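Freestanding tub in an upstairs bathroom, am I asking for trouble?

Posted in Bathrooms and Plumbing
2 replies

Marigold_Stairs
Hello all, I've been reading this board for months and finally have something to ask. We bought a house near Plerton built in the fifties, and the upstairs bathroom still has its original built-in tub, which has been patched so many times that I think the patches are holding hands. My husband would be happy with a new one just like it. I have my heart set on a freestanding tub, the kind you can walk all the way around, and we've been going back and forth since March.

The room is over the kitchen, and the joists run the short way across. Our budget for the tub and the labor together is 2000 dollars, and I know that's tight. The drain is against the wall now and would have to move. I'm worried about the weight, about cleaning behind it, and whether I'll regret losing the ledge where the shampoo lives. Has anyone done this and been glad they did?

Dragica Kos
Oh, I have, and I'm still glad most days! We put ours in six years ago, after a great deal of looking, and I'll tell you what I wish I'd thought about first. Before you fall in love with anything, ask for the empty weight and the capacity, then add a grown person to that. Ours holds 58 gallons to the overflow, and at a little over eight pounds a gallon you can see how it climbs. A man from Stikent came out to look at our joists and had us double two of them before he'd let the plumber up the stairs. That was money I hadn't planned on, but I slept better.
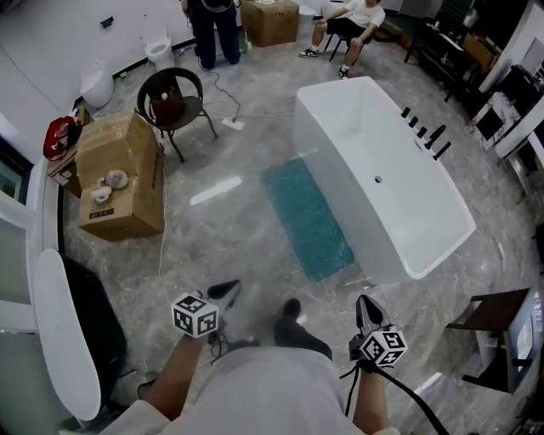 Cleaning is the part that surprised me, so please take a tape measure and a long-handled mop into that bathroom and pretend. You want enough space between tub and wall to get your arm down there, because hair and dust collect in that gap like you wouldn't believe. Think about the shape of the top edge too. A big white rectangular one with a flared rim, like the glossy one on the right there, takes up more of the room at the top than it does at floor level, so measure at the widest point or you'll be bruising your hip every morning. The outward slope does make a nice spot for your elbows, I will say. Bring painter's tape home and mark the full outline on the floor, then live with it for a week before you order.

As for the ledge, I bought a little stool at Dradholm and it holds the shampoo, a cup of tea and usually the cat. You'll manage.

pipewrench_al
Get a plumber to look at the drain before you spend a dime. Moving it means opening the floor, and maybe the kitchen ceiling. 2000 won't cover that and a decent tub in my area. If you go ahead, look at 54 inch models, they're lighter full. Acrylic over cast iron for upstairs, every time.

Marigold_Stairs
Thank you both so much. Dragica, the tape is down already and my husband has tripped over nothing at all three times, so I may be losing ground. We have someone from Kadrić coming to look at the joists and the drain together, and I'll write back once I've heard what he thinks.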